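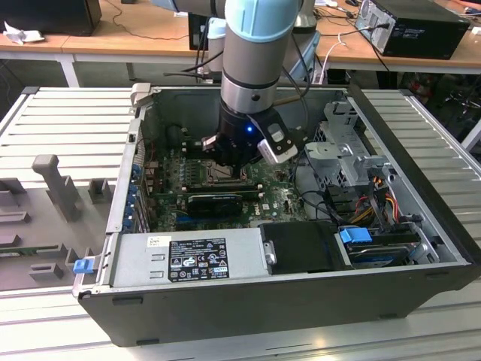

Will the Dutbridge Lis hold a big phone in a thick case on a bumpy road?
It will, as long as the case is no thicker than the rubber corners can stretch over. Mine is a chunky one with raised edges and it hasn't shifted once.

Dutbridge Lis handlebar phone mount: long-term review
By Iwona Czarnecka, 10/01/2025

I have been through a lot of handlebar mounts. The first had a spring clamp that opened itself over a cattle grid, and the second was a silicone band affair that went sticky in the sun and left black marks on my stem. So when Subbarao at the cycling club kept going on about his Lis I was ready to be unimpressed, and I'm very happy to report that I was wrong. I love this thing!

The Lis comes in two bits. There's a base that closes round the bar with a single bolt, and a cradle that drops on to it and locks with a quarter turn. You get three rubber shims in the box for different bars, a hex key, and a little tether which I thought was silly and now use all the time. Fitting took me one cup of tea. Use the thinnest shim that stops the base from turning, because with the middle one mine crept forward whenever I leaned on the phone to tap something. 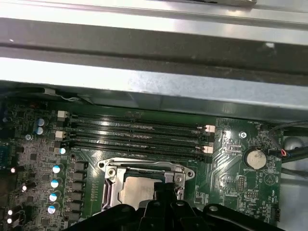

Black memory slots on the green board, with the metal rail above.

I've now done 527 miles with it, mostly lanes and towpath, with a fair bit of cobble when I visit Vilmos. The phone sits flat and steady enough to read street names on the map while moving. On my old mount the picture shook so much I had to stop at every junction, so this has changed how I ride in places I don't know. Portrait or landscape, it clicks firmly into both.

Taking the phone out is where it really shines. Press the tab under the cradle, quarter turn, and the whole lot comes off in your hand with the phone still in it. I can do it in winter gloves (the tab is wide and has ridges on it). Putting it back is just as easy once you have the knack of starting with the cradle slightly to the left.

Rain has been no bother either. The bolt has a speck of rust on the head and that's all. The cradle doesn't cover the charging port, so a short lead from a power bank in the bar bag reaches nicely on long days. The bottom rubber corners do cover part of my speaker, and spoken directions come out a bit muffled, but turning the volume up sorts it.

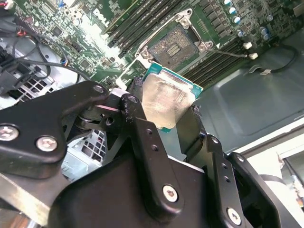 Processor gripped just above the empty socket.

Any grumbles? A few. It is heavier than the Gunamel one Subbarao had before, 200 grams with the cradle on, and if you count every gram you will notice. The spare base is sold separately and only in black. The instructions are a folded sheet with tiny drawings, and the one showing which way up the shim goes is a mystery to me even now. I got it wrong first time.

I also tried it with my daughter's smaller phone, without a case, and there the corners were a touch loose. It stayed put on the flat, but I wouldn't take it over kerbs without a case on. For small bare phones the Wilent grip is a better fit, though it's a fiddle to get the phone out.

One thing to check before buying: if your phone has a side button halfway up, see where the arms land. The top pair can be slid along and pinned in four positions, and the third one cleared mine.

I've ordered the spare base for my shopping bike, and the cradle can hop between the two.

Rating: 5 out of 5, even with the shim drawing.
Bought with my own money in May.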